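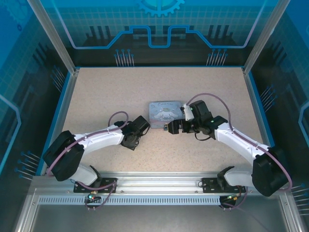
작업대 위의 로봇 팔 두 대와 작은 양철 상자

연구 경력 상담 게시판 > 지원서와 추천서

육아로 쉰 기간을 박사후연구원 지원서에 어떻게 써야 합니까?

Balakrishnan Poduval
2020년 2월 1일

안녕하십니까. 한국어가 모국어가 아니어서 표현이 어색한 곳이 있을 수 있습니다. 미리 양해를 부탁드립니다.

저와 제 아내는 둘 다 연구를 하는 사람입니다. 이 글은 아내의 일에 대한 것이고, 아내의 허락을 받고 제가 대신 씁니다. 아내는 토양 미생물을 전공했고, 박사 학위를 받은 다음에 아이를 낳아서 30개월 동안 연구실에 나가지 않았습니다. 그 기간에 논문이 한 편 나왔지만, 실험은 그 전에 다 끝난 것이었습니다. 학회에는 한 번도 가지 못했습니다.

지금 아내는 Stesatton 연구소의 박사후연구원 자리에 지원하려고 합니다. 동시에 Vemell 재단의 연구 복귀 장학금도 보고 있습니다. 두 곳의 양식이 서로 다릅니다. 연구소 양식에는 경력을 연도 순서로 쓰는 표만 있고, 쉰 이유를 쓰는 칸이 없습니다. 재단 양식에는 "경력 중단 사유"라는 칸이 있는데, 200자까지만 쓸 수 있습니다.

제가 여쭙고 싶은 것은 다음과 같습니다. 연구소에 내는 이력서에도 육아라고 분명하게 쓰는 것이 좋습니까, 아니면 그냥 빈 기간으로 두는 것이 좋습니까? 아내의 지도교수님은 쓰지 말라고 하셨습니다. 심사하는 사람이 나쁘게 볼 수 있다는 말씀이었습니다. 그런데 아내의 선배 한 분은 반대로, 안 쓰면 심사위원이 더 나쁜 이유를 상상한다고 했습니다. 저도 몇 해 전에 같은 연구소에 지원했는데 저에게는 아이에 대해서 묻는 사람이 한 명도 없었습니다. 그래서 저의 경험은 도움이 되지 않는 것 같습니다.

또 한 가지가 있습니다. 추천서를 부탁할 때 추천인에게 이 기간을 언급해 달라고 말해도 실례가 아닙니까? 마감은 9월이어서 시간은 조금 있습니다.

읽어 주셔서 감사합니다.

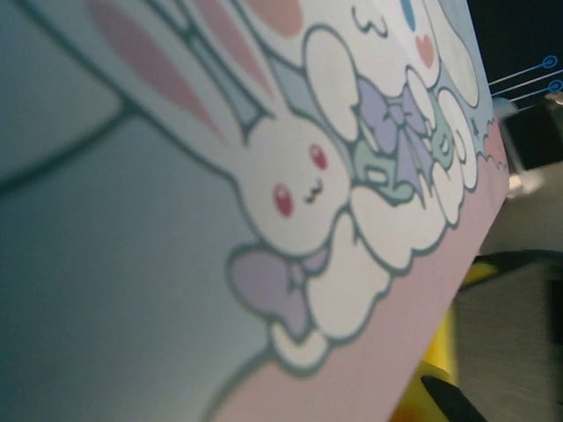 덧붙입니다. 아내의 국적 때문에 국내 연구자만 신청할 수 있는 지원 사업은 해당되지 않습니다. 그 부분은 이미 확인했으니 다른 사업을 추천해 주지 않으셔도 괜찮습니다.

Hnatiuk

저도 외국에서 와서 한국에서 학위를 했고, 아이 때문에 연구를 쉰 적이 있습니다. 제 경험을 자세히 적어 보겠습니다. 분야는 식물생리학이니까 아주 멀지는 않을 것입니다.

저는 썼습니다. 이력서의 경력 표 안에 다른 경력과 똑같은 모양으로 한 줄을 넣었습니다. "육아로 인한 경력 중단"이라고 쓰고 시작한 달과 끝난 달을 적었습니다. 설명은 붙이지 않았습니다. 처음에는 길게 쓴 문장이 있었습니다. 쉬는 동안에도 논문을 읽었고, 온라인 강의를 들었고, 열심히 노력했다는 내용이었습니다. 친구가 읽고 나서 이것은 사과문처럼 보인다고 말해 주어서 모두 지웠습니다. 지금 생각해도 지운 것이 맞았습니다.

논문에 대해서는 조심할 점이 하나 있습니다. 쉬는 기간에 나온 논문이 있으면 심사위원이 보고 "그러면 이 사람은 일을 한 것인가, 쉰 것인가" 하고 헷갈릴 수 있습니다. 저는 논문 목록에서 그 논문 뒤에 괄호를 하고 투고한 달을 적었습니다. 그렇게 하니까 면접에서 그 질문은 나오지 않았습니다.

면접에서 나온 질문은 다른 것이었습니다. 돌아오면 처음 12개월 동안 무엇을 할 수 있느냐고 물었습니다. 저는 장비 사용법부터 다시 배워야 하는 것이 두 가지 있다고 대답했고, 그 이름을 말했습니다. 부인께서도 이 질문은 준비하시는 것이 좋겠습니다. 특히 분석 프로그램은 몇 해 사이에 많이 바뀝니다. 저는 그것을 가볍게 생각해서 처음 두 달 동안 고생했습니다. 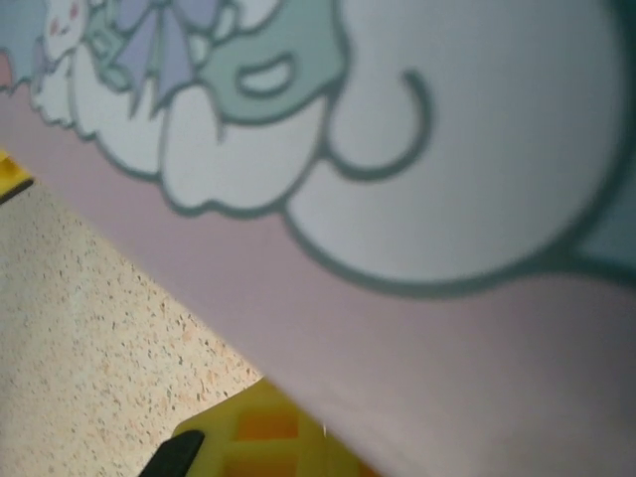
추천서 이야기도 하겠습니다. 부탁해도 실례가 아닙니다. 다만 "언급해 주십시오"라고만 말하면 추천인이 어떻게 써야 할지 모릅니다. 제 추천인 한 분은 좋은 뜻으로 "두 아이의 훌륭한 어머니이며"라고 쓰셨습니다. 저는 그 문장을 나중에 알게 되었고, 조금 슬펐습니다. 연구에 대한 추천서인데 첫 문단이 연구에 대한 것이 아니었기 때문입니다. 그래서 두 번째로 지원할 때는 제가 짧은 메모를 드렸습니다. 쉰 기간의 날짜, 그 전에 한 일, 앞으로 할 일을 적고, 가족에 대한 내용은 날짜 이외에는 필요하지 않다고 정중하게 썼습니다. 그분은 기분 나빠하지 않으셨습니다.

재단 양식의 200자는 생각보다 짧습니다. 사유는 한 문장으로 끝내고, 나머지는 복귀 계획에 쓰십시오. 띄어쓰기도 글자 수에 들어가는지 재단에 먼저 문의하시기 바랍니다.

지도교수님의 의견에는 저는 동의하지 않습니다. 그러나 그분이 추천인이라면 부인께서 이력서에 쓰기로 정한 다음에 꼭 알려 드려야 합니다. 이력서와 추천서의 내용이 다르면 그것이 더 곤란합니다.

nutia238

그냥 쓰세요. 요즘은 다들 씁니다. 우리 연구실에도 쓰고 들어온 분 있어요.

Balakrishnan Poduval

두 분께 감사드립니다. 아내와 같이 읽었습니다. 사과문이라는 말에서 아내가 크게 웃었는데, 아내의 초안에도 똑같은 문장이 있었습니다. 그 부분은 오늘 지웠습니다.

Hnatiuk 님께 하나만 더 여쭙겠습니다. 투고한 달을 적을 때, 학술지에 처음 보낸 달입니까, 아니면 수정본을 보낸 달입니까? 아내의 논문은 수정을 두 번 했는데 두 번째 수정은 아이가 태어난 뒤였습니다.

Hnatiuk

처음 보낸 달을 적었습니다. 수정한 달은 적지 않았습니다. 면접에서 물어보면 그때 사실대로 대답하시면 됩니다.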